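27/04/2018

My grandmother's sister, Ayten Özkan, was buried on Friday, and I am still looking for the right words for the newspaper. They give me 20 lines. She lived a long life and I don't know how to make it so short.

She was born in Taşdemir, the youngest of six children, and she came to Prellovside as a young bride. For most of her life she sewed curtains in the back of a shop on Larnine Street. She never learned to drive. She walked to work, she walked to the market, and when her knees became bad she walked more slowly and started earlier.
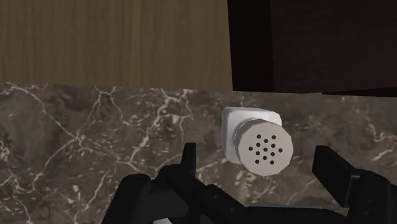 A white shaker on the counter.

My cousin wants me to write "beloved wife and mother." It is correct, but I would like to add that she sang when she ironed, and that she kept every letter from home in a flour tin. We found it last September, when we helped her to clean the closet — roughly 1000 pages, some of them so thin that I was afraid to unfold them. She could still say who wrote each one.

The newspaper also asks for the names of the family who died before her. I have her husband and all her brothers. For one sister I have only a nickname, and I don't want to print a nickname. If somebody who reads this blog knew the family in the old days, please write to me before Wednesday. 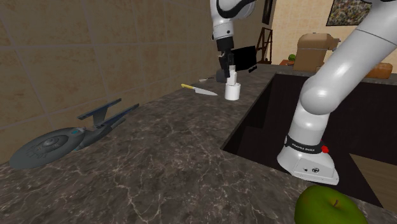 Anikó Sipos wrote: I am so sorry for your loss. Ayten made the curtains for our first apartment and she didn't let me pay for the hems. Please put the singing in the obituary. I could hear her from the street, and I think many people on Larnine Street will remember it too.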